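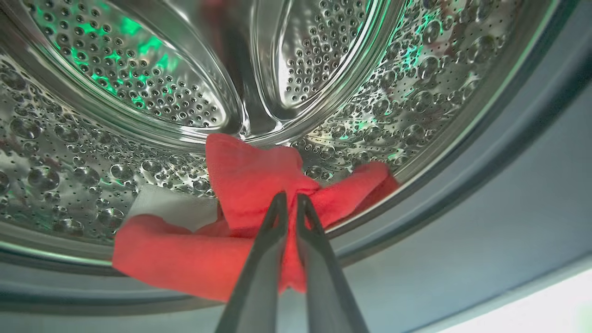

Laundry room check, ground floor, Brukgate building
Filled in by: Celeste Maldonado
Form last revised by: Luuk Timmermans
Month: December

Comments go under each line. The form asks for pass, fail or not applicable. I have also used "unconvinced," and I expect to be told off for it.

FRONT-LOADING WASHER

1. Drum emptied before inspection
Fail. A red garment was still in it when I started. The sign-out sheet says the machine was cleared. I no longer put much weight on the sign-out sheet.

2. Drum interior free of snags, burrs and rust
Pass. Stainless steel, raised bumps with small holes between them. I ran an old nylon stocking over the paddles and the back wall and it didn't catch. Jayson Belmonte's note from last time says "drum looks good," and looking is a poor way to find a burr. Please use the stocking.

3. Holes in drum clear of lint and coins
Pass for what I could reach. The form wants "all perforations clear." I would like to meet whoever checked all of them.

4. Door gasket: no tears, no mold, fold wiped out
Unconvinced. No tears that I could find. I pulled back the gray rubber along the bottom and wiped it with a white rag, and the rag came away dingy. Whether that counts as mold depends on who you ask. Wipe weekly and look again next month.

5. Door glass and frame: no cracks, hinge tight
Pass. Door lifted by hand with no play in the hinge. People lean on this door when it's open. A sign was proposed for that. I don't believe in the sign. 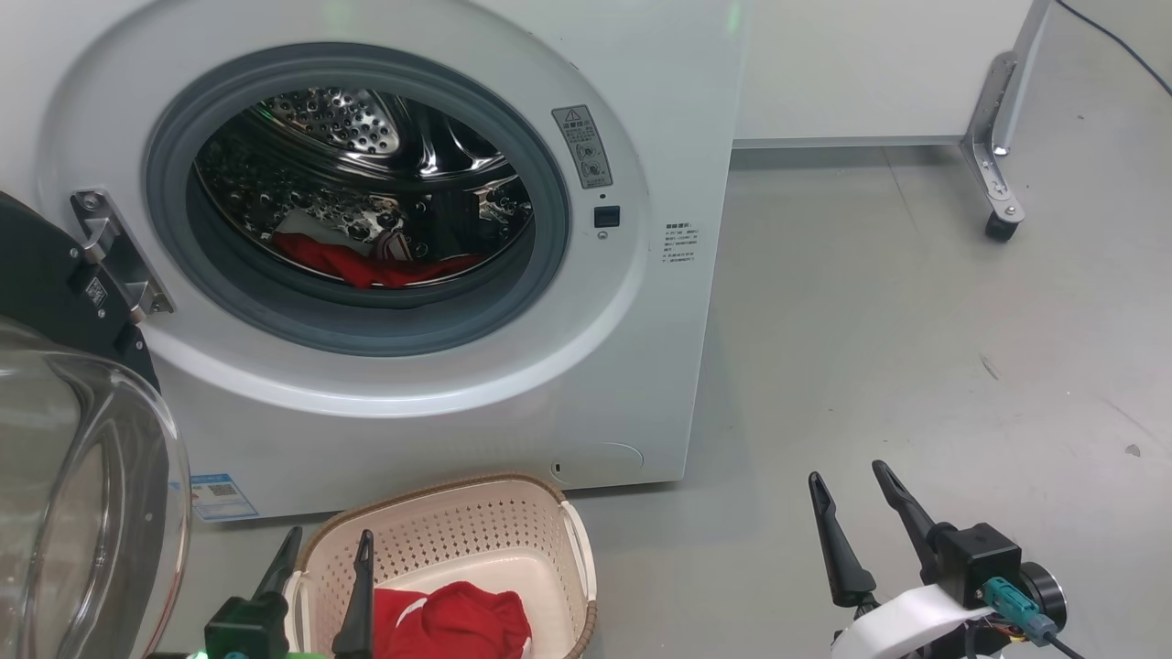
6. Door latch catches and holds
Pass. Closed it 3 times, caught every time. The form only asks for once, which would pass nearly any latch.

7. Warning sticker present and readable
Present, and in good enough shape to read if you read Chinese. Unai Salcedo says the pictograms are enough. I asked two tenants what the round ones meant and got two different answers. Needs an English card on the wall beside the machine. Marked fail until there is one.

8. Specification label present
Pass. Don't peel it, don't tape over it. The service people ask for it on the phone.

9. Filter cover closed, filter cleaned
Cover is on. As for cleaned, the log has a check mark and no initials. I opened it over a tray and got gray water, a hair tie and a button. Make of the check mark what you like. Cleaned now, initialed CM.

10. Machine level, no rocking
Pass when empty. Not tested on spin with a full load, and that's the only time anyone complains. Carry over.

11. Supply hoses: no bulges, no drips
Pass. Dry paper towel left under the connections for an hour, still dry. The replacement hoses Moya quoted at 400 are not needed yet, whatever their leaflet says about changing them on a schedule.

FLOOR AND SURROUNDINGS

12. Floor clean, dry, no trip hazards
Pass on dry. Scuffs on the floor, cosmetic. I wouldn't spend money on them.

13. Wheeled equipment parked with brakes on
Unconvinced. Casters in this room get kicked and drift. Check by pushing, please, and push harder than Casimiro Soler does.

14. Baseboard sealed against wall
Pass. No gaps found with a feeler card.

15. Electrical outlet and cord
Pass. Plug seated, cord not warm after a wash. No extension cord in use today. There was one last time, and the form from that visit says there wasn't.

OPEN ITEMS

Item 1: garment goes to the lost property shelf, bag tag 487. If it isn't claimed by the end of the month it goes to the charity box.
Item 4: gasket, recheck.
Item 7: English card, Unai to write it, someone other than Unai to read it.
Item 10: full-load spin test. Bring real wet towels. Last year's "full load" was four pillowcases.

Work order 469 from the previous check is marked closed. It covers the filter. See item 9. I have reopened it.

Next check: same form, unless Luuk adds another page.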